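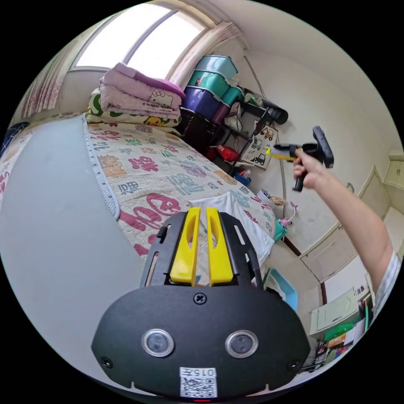 The quilt is a bed covering made of two layers of cloth with something soft and warm held between them, stitched through so that the filling stays where it is put. People have slept under quilts for a very long time, and in most languages the everyday word for one is also, quite charmingly, a word for comfort.

In the market town of Clatbridge, a quilt is first mentioned in a will of 1455, in which a miller left "my beste quylte" to his niece, along with a kettle and 3 hens. Fillings in those days were wool, rags or whatever else the household could spare, and a good quilt would be opened up, refilled and sewn shut again many times over its life.

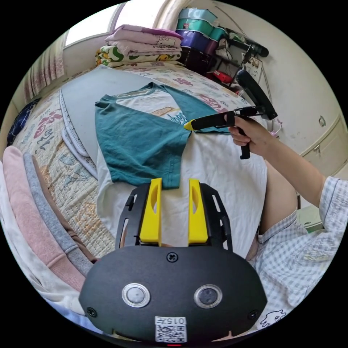 Cotton wadding made the work a great deal easier, and by the time the Jarkow mill was running, a quilt could be finished by 8 women in an afternoon, with a fair amount of tea and gossip thrown in. The historian Nurhan Yazıcı, whose book on the Ertürk workshop is still the fullest account of the trade, records 16 stitching patterns there, many of them named after birds.

Printed quilts came later, and large, cheerful designs remain popular for bedrooms of every sort.

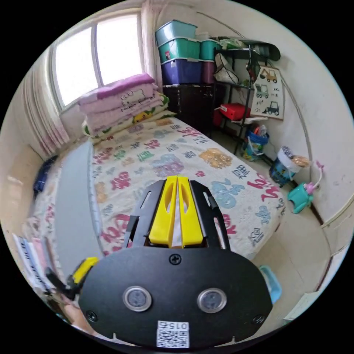 A bed with a quilt printed with large Chinese characters in several colours.

Most modern quilts may be washed at home on a gentle setting and dried flat.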